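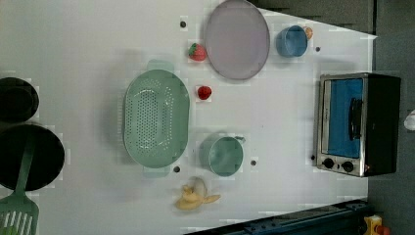 Looking after a basketball at home

Wipe the ball down after every outdoor game. A damp cloth and a drop of dish soap will do it. Rinse the cloth, go over the ball again, and let it dry on a towel away from the heater. Never put it in the dishwasher or soak it in the sink.

Leather and composite balls are for indoor courts. Asphalt will take the grip off in a season. Keep a cheap rubber ball by the back door for the driveway.

Checking the air

Hold the ball at shoulder height and drop it on a hard floor. It should come back up to your waist or a little higher. If it doesn't, add air in short bursts and try again. The right pressure is printed next to the valve on most balls.

Wet the needle before you push it in. A drop of glycerin is best, plain water is fine. Go in straight. A bent needle can tear the valve, and then the ball is done.

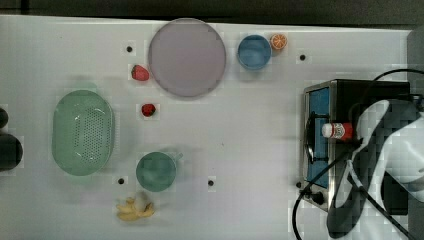

Spare needles get lost, so tape 2 of them to the side of the pump. Ours live in an old mint tin in the kitchen drawer.

Shoes and jerseys

Pull the insoles out as soon as you get home and stuff the shoes with newspaper. Change the paper before bed if it feels damp.

Turn jerseys inside out and wash them cold. Numbers that are pressed on will crack in a hot dryer, so hang them up. For a smell that won't leave, soak the shirt for an hour in cold water with a cup of white vinegar, then wash as usual.

The driveway hoop

Swap the net in April, before the kids start using it every night. Check the bolts on the rim while you have the ladder out, and top up the base if it is filled with water.

Desmond Kasprzak
2021-03-17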